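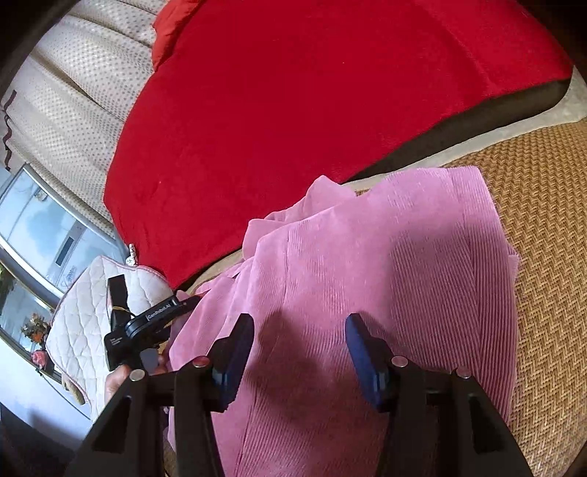 2 min read

On the Folding of Corduroy

September 11, 2024

Filed under: Household, Textiles

Readers of this blog will recall that the July entry dealt with cotton sheets and promised a second entry on heavier cloth. The present entry concerns corduroy, and in particular a pink corduroy garment of the sort that spends the summer in a drawer and is wanted again when the evenings turn cool.

Corduroy should be folded on a flat surface of generous size. A bed is acceptable, although the mattress gives way under the hand and the seams tend to wander. In my own household the work is done on the floor, on a tan woven mat, with the red blanket pushed to the far side until its turn comes. The mat has a slight grip, and the cloth stays where it is put.

The first step is to establish the direction of the ribs. On a sewn garment they seldom run one way throughout. They are mostly lengthwise, but they change direction from panel to panel, and a fold that follows the ribs in one panel will cut across them in the next. I recommend choosing the largest panel and letting the others follow. Folds made along the rib lie quietly. Folds made across it leave a line that may remain visible for several wearings.

The long seams are the best guide available. The seam should be drawn straight from top to bottom before anything else is attempted, and the outer edge brought level with it. Loose pleats along one side are to be expected at this stage. They are smoothed outward with the flat of the hand, never pulled from the corner, as pulling stretches the edge and moves the trouble elsewhere. Small flaps and pointed folds are tucked under last.

My former colleague Rafia Kazmi, whose views on linen have been quoted in these pages before, holds that corduroy ought to be rolled. I have tried her method on two occasions. The roll took up less of the drawer, but the ribs on the outer layer were flattened, and steaming was required to raise them. She has been informed of this result and maintains her position.

For storage I use the shallow Trisine boxes, which measure 70 centimeters in length and accept most adult garments with a single crosswise fold. The older Polon boxes were deeper and encouraged stacking. Corduroy should be placed at the top of any stack, and nothing heavier than a shirt should rest upon it.

The red blanket is folded in quarters and returned to the bench in the hallway.

Correspondence on the subject of wool may be submitted through the contact page. The next entry will address the mending of pocket linings.

Posted in Household | 2 comments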